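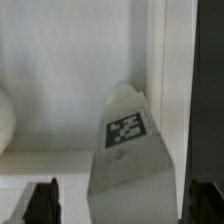
Allotment & Garden

Right, thread on my first full year with the allotment, because Radwa Bensaid keeps asking whether she should put her name down for one and I keep sending her voice notes the length of a radio play. 1/

Short answer, yes. Longer answer, yes but go and stand on the plot in January first. I saw mine in June with everyone's sweet peas out and I'd have signed anything. 2/

Mine's a half plot at the bottom of the slope. All the water ends up with me. Everybody else's water, too. The top lot are out there with hosepipes in May and I'm still in wellies. 3/

What loved it: leeks, chard, celery (celery!! I don't even like celery), and a blackcurrant that was there when I arrived and does whatever it wants. 4/

What hated it: garlic. Rotted, the lot. Salma Alaoui two plots up gave me a plait of hers out of pity and I've been eating it very slowly. 5/

Potatoes were middling. Slugs got into the late ones. I weighed everything that came up in one go on a Friday evening and got 613 g of properly nice ones, and then a bucket of what I'd call soup potatoes. 6/

Someone asked about costs. I kept receipts until August and then stopped, so this is rough, but the biggest thing by miles was compost. I had 2 bulk bags dropped at the gate and then had to barrow them down the hill myself. My back has views on this. 7/

Second biggest was netting. Buy the fine stuff. I bought the cheap wide one and the cabbage whites just folded their wings and walked in, I watched one do it. 8/

Tools I've used every week: a hand fork, a border spade, an old bread knife. Tools I bought and have used once: a bulb planter, a soil sieve, one of those long weeders with a foot pedal that only works on lawns - I have no lawn. 9/

On neighbours. Mahmoud Shehata has had his plot for ages and will tell you you're doing it wrong, and then the next morning there's a tray of seedlings by your shed. I've stopped arguing and started planting what he leaves. The squash were all his. 10/

Do NOT do what I did and sow everything in the same week of April. I had eleven lettuces ready on the same day. I live alone. I was knocking on doors. 11/

This year I'm doing a short row of lettuce every fortnight, moving the garlic into big tubs so it stays out of the swamp, and giving up on sweetcorn till I've worked out what's eating it (Salma says badgers, Mahmoud says me). 12/

Also putting in a proper path. At the minute it's old carpet, which I inherited, and bindweed grows straight through it like it isn't there. Woodchip is free from the pile by the car park if you get there before nine. 13/

Oh and Radwa, the waiting list. Ring them, don't email. I emailed for months and got nothing, then rang and the woman said there was a half plot going because people don't like the bottom of the hill. So that's how that happened. 14/

Someone's just replied asking what to do with a glut of chard. Take the stalks off, fry them first with an onion, then leaves in, then loads of lemon. Or leave it on Josée McKinnon's doorstep, she's got rabbits. 15/

Going down tomorrow to get the broad beans in if it stops raining. It's not going to stop raining. 16/16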